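Magazine > Features > Energy & Aid

Two signatures and a very long lunch

Thu 10 October

I have now read all 47 pages of the Purkville energy agreement, twice, and I'd like some kind of ribbon for it. My editor offered me a sandwich.

If you missed the news, Purkville has signed up with the island district of Tahiri to share a pot of development money for small solar grids. Tahiri brings the sunshine and the villages that still run on diesel. Purkville brings engineers, a training college and a mayor who loves a signing table. The money itself comes from a lending fund called Plirkiteck, and I spent most of the week trying to understand how it gets from one place to the other. (Slowly! Very slowly!)

I got to the hall early and grabbed a seat near the side door, which was a mistake, as that's where the coffee line formed. By the time the speeches started I'd been bumped by half of the Tahiri delegation and had made friends with most of them. One man had flown overnight with the district flag folded in his carry-on and wouldn't let the airline touch it.

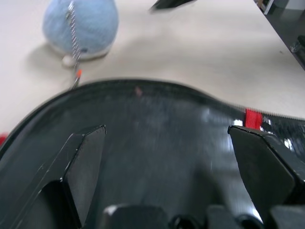
A black gripper with a small red tag

The person I really wanted to talk to was Hae-won Koo, who wrote most of the agreement and has been working on it for longer than the mayor has been mayor. She walked me through it over lunch, drawing boxes on the back of the menu. The basic idea is simple enough. The fund pays for the panels and the batteries as a grant, and the wires and meters as a loan. The loan gets paid back out of people's electric bills, over a long stretch, at a rate she described as "boring, thank goodness."

The first round covers 1,807 homes. I asked why such an odd number and she laughed and said that's how many homes there are. They'd gone village by village along the north shore and stopped when they got to the river. I loved that. I've sat through so many of these announcements where the target ends in a row of zeros and you just know it was picked in a meeting.

What took so long, she told me, was the repair clause. Years back there was a project on the south shore, paid for by a different donor, and the panels went up beautifully and then the inverters started failing and no spare parts came. People went back to diesel. Everyone I met from Tahiri brought that project up, usually before I'd asked anything at all, so you can imagine how the first draft went down when it had one paragraph on maintenance. 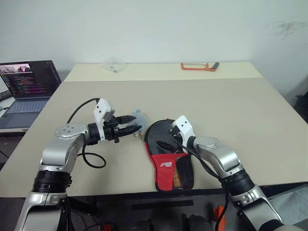
The clause runs to nine pages now. It says there has to be a parts store on the island, stocked before the first panel is switched on, and that the repair crews have to be local hires with a year of paid training behind them. Some of that training happens at the Purkville college and the rest on site, using the Zarby, the supply boat that already does the rounds of the north shore. Hae-won fought for the boat. The fund wanted to lease a new one, and she kept sending them the timetable until they gave in.

I'm not completely sold, I should say. The bill rates are fixed for the early years and then "subject to joint review," and I've covered enough joint reviews to get a little itchy at the phrase. I asked three different people what happens if the two sides disagree and got three different answers, one of which was "they won't." Hmm.

Still, I came home more cheerful than I'd expected. The delegation stayed on for pie after the officials had left, and somebody started a very loud argument about battery sheds and whether they should face the sea. It was still going when I left to catch my bus.

More in Energy & Aid
- Who pays when a grant runs out?
- Diesel by the barrel: a week on the north shore
- Reading a loan agreement without crying
- Letters: your thoughts on the harbor wind plan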